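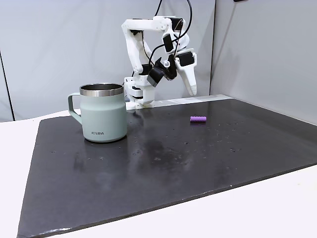
홈 | 과학 이야기 | 만들기 | 책 | 질문 보내기
인쇄하기 | 이메일로 보내기
분류: 우리 집 물건 탐험 > 부엌

머그잔은 왜 그렇게 생겼을까?

여러분 집에는 머그잔이 있나요? 아마 있을 거예요. 식탁 위에도 있고, 설거지통에도 있고, 어쩌면 누군가의 책상에서 연필을 잔뜩 꽂고 있을지도 몰라요. 저는 머그잔을 아주아주 좋아해요. 어릴 때 할머니 댁에 가면 찬장부터 열어 보는 아이였거든요. (할머니는 제가 과자를 찾는 줄 아셨대요. 사실 과자도 찾았어요.)

오늘은 그 머그잔 이야기를 해 볼게요. 날마다 쓰는 물건인데도 가만히 들여다보면 궁금한 게 줄줄이 나와요. 왜 두꺼울까? 왜 밑바닥만 까끌까끌할까? 색깔은 물감일까? 자, 하나씩 가 봅시다!

머그잔은 원래 흙이었어요

도자기 머그잔은 흙으로 만들어요. 운동장에 있는 모래흙 말고, 손으로 누르면 누른 자국이 그대로 남는 찰진 흙이에요. 점토라고 하지요. 점토를 이루는 알갱이는 아주 작고 납작해요. 종이 여러 장을 물에 적셔 포개 놓으면 서로 미끄러지면서도 잘 안 떨어지잖아요? 점토도 비슷해요. 납작한 알갱이 사이에 물이 들어가 있어서 주르륵 밀리면서도 모양이 남아요.

점토로 잔을 만드는 방법은 여러 가지예요. 빙글빙글 도는 물레에 흙덩이를 올려놓고 손으로 끌어 올릴 수도 있고, 긴 흙 가래를 뱀처럼 돌돌 쌓아 올릴 수도 있어요. 공장에서는 묽은 흙물을 석고 틀에 붓기도 해요. 석고가 물을 쪽쪽 빨아들이면 틀 안쪽 벽에 흙이 얇게 달라붙고, 그때 남은 흙물을 쏟아 내면 속이 빈 잔이 돼요. 저는 이 방법을 처음 봤을 때 초콜릿 달걀이 생각났어요. 속이 빈 초콜릿도 틀을 써서 만들거든요!

저도 물레를 돌려 본 적이 있어요. 얌민 공방에서 로스비타 하우저 선생님께 배웠는데, 첫날에는 잔을 만들려다가 접시를 만들었어요. 둘째 날에도 접시였고요. 벽을 너무 얇게 올리면 흙이 제 무게를 못 이기고 옆으로 철퍼덕 퍼져요. 선생님은 제 접시를 보고 “과일 담기 좋겠네” 하셨답니다.

흙에서 돌처럼 단단하게

모양을 다 만들었다고 바로 우유를 따르면 안 돼요. 마르기만 한 점토는 물을 만나면 다시 흐물흐물 진흙이 되거든요. 그래서 가마에 구워요. 가마는 아주 뜨거운 화덕인데, 집에 있는 오븐보다 훨씬 훨씬 뜨거워요. 안쪽이 주황빛으로 환하게 빛날 정도예요.

그렇게 뜨거운 곳에 들어가면 흙 속에 숨어 있던 물까지 빠져나가고, 알갱이들이 서로 꽉 붙어요. 한번 구운 도자기는 물에 담가 두어도 진흙으로 돌아가지 않아요. 쿠키 반죽을 구우면 다시 반죽이 될 수 없는 것과 닮았지요. 물론 머그잔은 쿠키보다 훨씬 단단하니까 깨물지는 마세요.

굽는 동안 잔은 조금 작아져요. 물이 나간 자리를 알갱이들이 바짝 다가앉으면서 채우는 거예요. 그래서 도예가들은 처음부터 원하는 크기보다 큼직하게 만들어요. 저는 그걸 몰라서, 내 손에 딱 맞게 만든 잔이 나중에 우리 조카 데이시의 손에 딱 맞는 잔이 되어 버렸어요. 데이시는 무척 좋아했어요!

반들반들한 옷, 유약

머그잔 안쪽을 손가락으로 쓸어 보세요. 미끌미끌하지요? 이제 잔을 뒤집어서(비어 있는지 꼭 확인하고요!) 바닥에 닿는 동그란 테두리를 만져 보세요. 그 부분만 까슬까슬한 잔이 많을 거예요.

미끌미끌한 부분에는 유약이라는 옷이 입혀져 있어요. 유약은 돌가루와 흙가루, 그리고 색을 내는 재료를 물에 섞은 거예요. 바르고 나서 가마에 넣으면 가루가 녹아서 유리처럼 얇은 막이 돼요. 그 막 덕분에 코코아가 잔 속으로 스며들지 않고, 설거지할 때도 싹 닦여요.

그럼 바닥 테두리에는 왜 유약이 없을까요? 녹은 유약은 꿀처럼 끈적끈적해요. 바닥까지 발라 두면 식으면서 가마 선반에 철썩 붙어 버린답니다. 그러면 잔을 떼어 내려다 선반까지 망가져요. 그래서 바닥 테두리의 유약은 스펀지로 닦아 내고 구워요.

유약에는 반짝이는 것만 있는 게 아니에요. 빛을 거울처럼 돌려보내는 유약도 있고, 보송보송하게 보이는 무광 유약도 있어요. 무광 유약은 겉에 아주 작은 울퉁불퉁이 많아서 빛이 이쪽저쪽으로 흩어져요. 저는 무광을 더 좋아해요. 복숭아 껍질 같달까요.

색깔도 재미있어요. 철이 들어간 유약은 갈색이 되기도 하고 은은한 초록빛이 되기도 해요. 구리는 초록이 되기도 하고 빨강이 되기도 하고요. 같은 재료인데 왜 다르냐고요? 가마 속에 공기가 얼마나 많은지에 따라 색이 달라지거든요. 고려 사람들이 만든 청자를 박물관에서 본 친구 있나요? 그 푸른빛도 철이 조금 들어간 유약과 가마 속 불이 함께 만든 색이에요. 굽기 전의 유약은 완성된 색과 전혀 다르게 보일 때도 많아요. 분홍색 물 같은 걸 발랐는데 가마에서 초록 잔이 나오면 정말 신나요.

두꺼운 벽이 하는 일

찻잔과 머그잔을 나란히 놓아 보면 머그잔 벽이 더 두꺼울 때가 많아요. 튼튼해서 좋고, 또 겉이 덜 빨리 뜨거워져요. 뜨거운 음료의 열이 벽을 지나 손까지 오는 데 시간이 걸리니까요.

그런데 여기 함정이 있어요! 차가운 잔에 코코아를 따르면 두꺼운 벽이 먼저 열을 꿀꺽 먹어요. 벽이 데워지는 만큼 코코아는 식는 거예요. 그래서 카페에서는 잔을 미리 데워 두기도 해요.

제가 부엌에서 실험을 해 봤어요. 제일 아끼는 머그잔에 코코아를 217밀리리터 따랐더니 잔까지 합쳐서 585그램이 나왔어요. 꽤 묵직하지요? 그대로 두고 책을 읽으면서 기다렸더니, 코코아가 미지근하다 못해 하나도 안 따뜻해지기까지 약 54분이 걸렸어요. 위에는 쭈글쭈글한 막이 생겼고요. (저는 그 막을 숟가락으로 건져 먹었어요. 우리 가족은 다들 싫어해요.)

코코아는 어디로 열을 잃을까요? 제일 많이 새는 곳 가운데 하나가 바로 위쪽, 뻥 뚫린 입구예요. 하얀 김이 모락모락 올라올 때 열도 같이 떠나요. 뚜껑을 덮으면 훨씬 오래 따뜻해요. 입구가 넓은 잔은 빨리 식고, 좁은 잔은 천천히 식고요. 국그릇의 국이 보온병 속 국보다 훨씬 빨리 식는 것도 비슷한 까닭이에요.

손잡이 이야기

손잡이는 손을 뜨거운 벽에서 멀리 떼어 놓아요. 손잡이도 잔의 몸통과 같은 흙인데 왜 덜 뜨거울까요? 열이 몸통에서 손잡이까지 가려면 좁은 길을 지나야 해요. 게다가 손잡이는 사방이 공기와 닿아 있어서, 열이 오는 동안에도 공기 중으로 빠져나가지요.

손잡이는 몸통을 만든 다음 따로 붙여요. 붙일 자리에 빗금을 쓱쓱 긋고 묽은 흙물을 발라서 꾹 눌러요. 흙물이 풀 노릇을 하는 거예요. 이때 몸통과 손잡이가 비슷하게 촉촉해야 해요. 하나는 바싹 마르고 하나는 축축하면, 마르면서 줄어드는 정도가 달라서 틈이 쩍 벌어져요. 제가 붙인 손잡이 하나는 선반 위에서 밤사이에 똑 떨어졌답니다.

손잡이가 없는 잔도 세상에 많아요. 우리나라 찻잔도 손잡이가 없는 것이 많지요. 두 손으로 감싸 쥐면 따뜻해서 겨울에는 그게 더 좋을 때도 있어요. 손으로 쥐어 보면 마시기에 너무 뜨거운지도 미리 알 수 있고요.

상 위에 내려놓을 때

머그잔은 옆으로 잘 넘어지지 않아요. 바닥이 넓고 무거운 부분이 아래쪽에 있으면 잔이 조금 기울어도 다시 제자리로 돌아와요. 반대로 키가 크고 바닥이 좁은 잔은 툭 건드리기만 해도 위험해요. 아래로 갈수록 조금 좁아지는 머그잔도 있는데, 너무 많이 좁히지만 않으면 괜찮아요.

뜨거운 잔을 나무 식탁에 바로 놓으면 하얀 동그라미가 남을 수 있어요. 열과 물기가 나무 겉에 칠한 막 속으로 들어가서 뿌옇게 보이는 거예요. 우리 집 식탁에도 동그라미가 하나 있는데, 범인은 저예요. 그 뒤로는 꼭 받침을 깔아요.

집에서 해 보는 톡톡 실험

이건 제가 제일 좋아하는 실험이에요! 준비물은 머그잔, 물, 작은 숟가락, 이렇게 3가지예요. 차가운 물이나 미지근한 물로 하세요.

1. 빈 머그잔의 입구 가장자리를 숟가락으로 톡톡 두드려요. 살살이요, 살살!
2. 소리를 잘 기억해 두어요. 노래하듯이 “띵” 하고 따라 해 봐도 좋아요.
3. 물을 반쯤 채우고 똑같은 자리를 다시 두드려요.
4. 물을 더 붓고 또 두드려요.

물이 많아지면 소리가 낮아져요. 두드리면 잔의 벽이 눈에 안 보일 만큼 빠르게 떨리는데, 물이 들어 있으면 벽이 물까지 함께 흔들어야 하니까 더 천천히 떨려요. 천천히 떨리면 낮은 소리가 나지요.

손잡이가 있는 잔이라면 하나 더 해 보세요. 손잡이 바로 위 가장자리를 두드리고, 그다음에는 손잡이와 그 맞은편의 딱 중간보다 조금 못 미친 곳을 두드려 보는 거예요. 두 곳의 소리가 살짝 달라요! 손잡이 무게가 같이 흔들리느냐 아니냐에 따라 달라지는 건데, 처음 들었을 때 저는 숟가락이 이상한 줄 알고 다른 숟가락까지 꺼냈어요.

금이 간 잔은 소리가 “띵” 하지 않고 “턱” 하고 둔하게 나요. 가게에서 도자기를 고르는 어른들이 가끔 그릇을 톡 튕겨 보는 것도 그 소리를 들으려는 거예요. 금이 간 잔에는 뜨거운 걸 담지 말고 어른에게 알려 주세요.

독자 친구들이 보낸 질문

머그잔을 전자레인지에 넣어도 되나요?
되는 잔도 있고 안 되는 잔도 있어요. 금색이나 은색 테두리가 있으면 절대 안 돼요. 진짜 금속일 때는 불꽃이 튀거든요. 잔 밑바닥에 표시가 있는지 어른과 함께 살펴보세요.

깨진 머그잔은 다시 흙이 되나요?
굽기 전이라면 물에 불려서 다시 점토로 쓸 수 있는데, 구운 다음에는 안 돼요. 그 대신 조각을 잘게 부수어 새 흙에 섞는 도예가들이 있어요. 깨진 조각은 무척 날카로우니까 맨손으로 줍지 말고 어른을 부르세요.

머그잔에 화분을 만들어도 돼요?
그럼요! 다만 밑에 구멍이 없으니까 물을 조금씩만 주세요. 저는 이가 빠진 잔에 다육이를 심어서 창가에 두었어요. 지난 7월에 물을 너무 많이 줘서 한 번 보내고, 지금은 두 번째 다육이가 살고 있어요.

다음 이야기는 숟가락이에요. 숟가락에 비친 얼굴이 왜 거꾸로 보이는지 궁금한 친구는 미리 숟가락을 하나 들여다보고 오세요!

올린 날: 2026-01-12
인쇄하기 | 이메일로 보내기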